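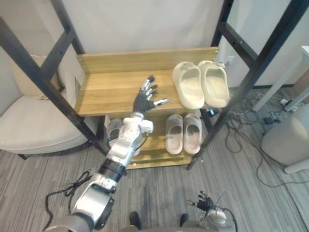
Two-tier shoe rack for the hall – is two levels enough?
Posted by Gorazd Karagiannis, 2025-03-03
2 min read

We're moving to Liltley in May and the hall is narrow. I want a low wooden rack with two levels, the sort with a raised board along the back of the top shelf. Slides and slippers mostly, boots go in the porch. Is two levels enough for four people?

skadwood_sal
Depends how many pairs stay by the door. We have two levels and keep to one pair each on it, rest in the bedrooms. Works fine.

Kundidari
Not enough in my view. Two levels fills up in a week and then the shoes are on the carpet again. Get four levels or a cupboard with a door.

skadwood_sal
A tall one in a narrow hall is a nuisance though. You catch your coat on it. The low one you can also put your bag on while you find your keys.

gashi2735
Low rack here. Thick-soled slides go on top because they need the height. Flatter ones underneath. Toes to the back, heels facing out, so you can step straight into them.

Kundidari
Heels out is fine for slides. With trainers I'd do it the other way round, you get less grit on the shelf.

gashi2735
Grit comes off with a brush either way. Slats on the bottom are better for that than a solid board – most of it drops through and you hoover underneath.

Kundidari
On to the carpet, yes. That was my point. Put a mat under it.

Gorazd Karagiannis
Thanks all. The hall carpet is staying so a mat makes sense. Does light wood mark badly? I was going to leave it unpainted.

skadwood_sal
Ours has a few dark rings from damp soles. A coat of clear wax every year or so would have stopped it. Let them dry in the porch first.

Contact us | Copyright Liltley Home Forum | Back to top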